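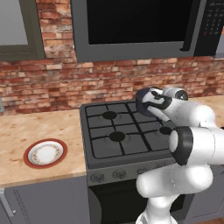
flurnia_fan replied:
No way would I go gas again. Boiling water for pasta took 14 minutes on our old one, induction does it in half that. Not even close.

stovetop_sal wrote:
ok but did you have to buy all new pans? thats what's stopping me. I've got my grandmother's copper stuff and I'm not tossing it

flurnia_fan replied:
Kept 2, gave the rest to my sister. Magnet test — sticks, it works. Spent roughly 70 bucks on a Sodine set and it's been fine.

grates_and_all wrote:
Disagree with all of this. Power goes out here every March and I can still light a burner with a match. Try that with induction. Also I char peppers right on the flame, don't care how fast your water boils.

sukgate_mike wrote:
Same here, gas for 17 years. Cleaning the grates is a pain tho. Soak overnight, scrub, still gunk in the corners.

stovetop_sal wrote:
what do you soak them in?

sukgate_mike wrote:
Dish soap and hot water, baking soda if its bad. Not the dishwasher, mine came out rusty

flurnia_fan replied:
Or wipe one flat piece of glass and go sit down. Just saying.

grates_and_all wrote:
And when the glass cracks? Neighbor's did. Repair quote was nearly the price of a new stove.

stovetop_sal wrote:
ugh. ok getting a quote on the wiring first, panel is ancient. will post the number when I have it

Last post 02/02/2018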